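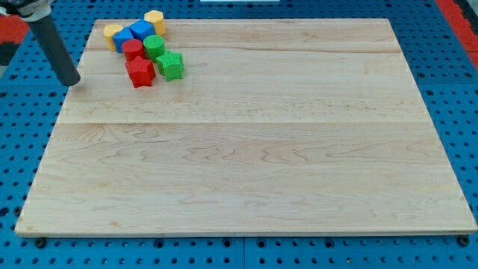 Toy blocks on a pale wooden board.

Limimcombe Water Bank

The Limimcombe Water Bank is a groundwater storage and exchange program serving the Limimcombe Basin, a dry agricultural valley in the western United States. It holds no money and very little paper. Participants put surface water into the ground in wet years, receive credits for it, and draw the water back out in dry years, minus a deduction that has been the subject of most of the valley's serious arguments. The bank is run by the Fosamo Irrigation District under a joint agreement with the town of Limimcombe and a number of smaller ditch companies, several of which joined mainly to keep an eye on the others.

Background

The basin sits on a broad alluvial aquifer fed by the Fosamo River, which is a river for part of the year and a sandy road for the rest. Farmers began drilling wells in large numbers once rural electric service reached the valley, and for a generation the water table was treated as a fixed feature of the landscape, like the hills. It then dropped. Wells along the eastern edge of the basin, where the aquifer is thinnest, were the first to fail, and their owners were the first to suggest that pumping elsewhere had something to do with it. Well owners elsewhere favored the theory that the eastern wells had been badly drilled.

A survey commissioned by the district found that water levels in the eastern basin had fallen by 46 feet. The result was accepted by all parties, who went on to disagree about the cause for several more years.

Establishment

The idea of a bank is generally credited to Philomena Ankrah, a hydrologist employed by the district to read its stream gauges. Ankrah noticed that floodwater standing in an abandoned gravel pit near the river disappeared within days, and that a nearby well rose soon afterward. Her memorandum on the subject ran to two pages and was filed under "Gravel." It was rediscovered during a dispute over who owned the pit.

The district bought the pit, then the fields beside it, and converted them into shallow recharge basins. The site is now known as the Zivow Spreading Grounds, after the ditch that supplies it, and covers 114 acres. In a good spring it looks like a lake and attracts ducks and duck hunters. In other seasons it looks like a vacant lot with unusually good fencing.

Operation

Water enters the bank through the Zivow Ditch when flows in the Fosamo River exceed the needs of downstream rights holders. Deliveries are measured at a concrete flume at the head of the spreading grounds. The participant who supplied the water is credited with the measured volume after two deductions: one for evaporation, and one, known locally as the "leave-behind," that stays in the aquifer permanently for the benefit of the basin as a whole. The basin as a whole has never written to say thank you.

Credits may be held indefinitely, used by the owner, or transferred to another participant within the basin. They may not be exported. This rule was adopted after a suburban utility over the mountains made polite inquiries, and it remains the only provision of the agreement ever passed unanimously.

Withdrawals are made through the participant's own wells or through a set of recovery wells owned by the district. A participant planning to withdraw must file a schedule by the end of August for the following year, a deadline that asks farmers to predict the winter before it has begun. Schedules may be amended, and nearly all are.

The largest single deposit on record was 2,913 acre-feet, credited to the town of Limimcombe after a run of late storms. The town had intended to deposit a good deal less, but the gate operator was on the far side of a flooded road.

Governance

The bank is overseen by a seven-member board. Four seats belong to the irrigation district, two to the town, and one rotates among the ditch companies in an order set by drawing names, which has been challenged twice. Meetings are public. Attendance rises sharply in dry years and collapses when it rains.

State law treats banked water as separate from native groundwater, though the two are mixed underground and cannot be told apart by any known means. The distinction is kept up entirely through accounting. Participants must report pumping from each metered well every month, and the district may enter a property to check a meter after giving notice.

Disputes

The leave-behind has been contested since the bank opened. Depositors argue that they are being taxed for doing something useful. Landowners without credits, whose wells benefit from the higher water table, consider the deduction modest and have proposed increasing it.

A second dispute concerns mounding. Heavy recharge can raise groundwater under neighboring land, and an orchard owner beside the spreading grounds complained that tree roots were standing in water, in a valley where the previous complaint had always been the reverse. The district settled the matter by installing a shallow drain and agreeing to stop recharge whenever a monitoring well beside the orchard reached an agreed level. The drain returns its water to the Zivow Ditch, where it is measured at the flume again. Whether it should be credited a second time was debated at length; it is not.

Environmental effects

The recharge basins provide seasonal habitat for shorebirds, and up to 120 acres of cottonwood and willow along the lower river have shown new growth near the site. Conservation groups support the bank while objecting to the timing of its diversions, which they say remove the high flows that young cottonwoods need to sprout. The district has since agreed to let the first large flow of each spring pass without diversion, provided that everyone can agree which one it was.

See also

Aquifer storage and recovery
Conjunctive use
Fosamo Irrigation District
Prior appropriation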